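What we're buying first, and what can wait

I finally have a budget for the laundry project! It isn't huge, but after a summer of borrowing things and giving them back slightly late, having a spreadsheet with real numbers in it feels wonderful. Sewwandi Sivakumar and I sat down with it last night and got through two pots of tea before we agreed on the first line.

For anyone new to the blog, we're working on folding. Clothes, mostly, and the kinds of clothes that really live in a drawer - stretchy, faded, half inside out. We collect demonstrations with hand-held grippers in ordinary rooms, and the arm comes much later. So the big question this month was how much to put into grippers now and how much to hold back for the arm.

I went in wanting two more grippers and came out wanting three. Nuwan Fakir talked me into it over the phone, and he was right. Every time one goes down for a loose screw or a tired battery, a whole afternoon goes with it. A third one sitting on the shelf, charged and ready, costs us $592 with the spare fingers included. I had pencilled in $1000 for a fancier mount and that line is now gone. I don't miss it.

The garments deserve their own line too, and I'd been treating them like pocket change. Dark clothes with gathered waists are my favorite thing to work on right now. All that bunched elastic up top, then soft fabric falling away into folds that are nearly black on black. If we only bought crisp white T-shirts we'd have a lovely, useless pile of data.

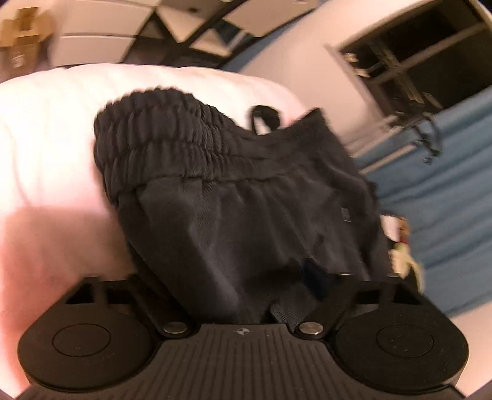 The rest of the list

Clothes: $152, nearly all of it secondhand. Farzana Wickramasinghe has a good eye for this and is under orders to come home with drawstrings, linings, mesh, and anything with a waistband that fights back.

Finger pads: $77 for a box from Plornby. I was tempted by the cheaper ones, but we tried a pair in September and I spent more time gluing than folding. Buying the whole box at once saves on shipping, and pads are the one thing we will certainly use up.

Storage: two drives, matched, one of them kept at Sewwandi's place. I haven't picked a model. If you have one you love, please tell me in the comments, because I've read so many reviews that they've all blurred together.

The arm: waiting! I have quotes from Graltgate and Prusska and I keep opening them just to look. Graltgate is quicker to deliver, Prusska includes the table clamp and a longer warranty. Obaidul Liyanage wants to see both lift a pair of wet jeans before he'll give an opinion, and I've asked each of them for a demo.

Next post will be the shelf build, with measurements. I still need to find out if the charger cable reaches.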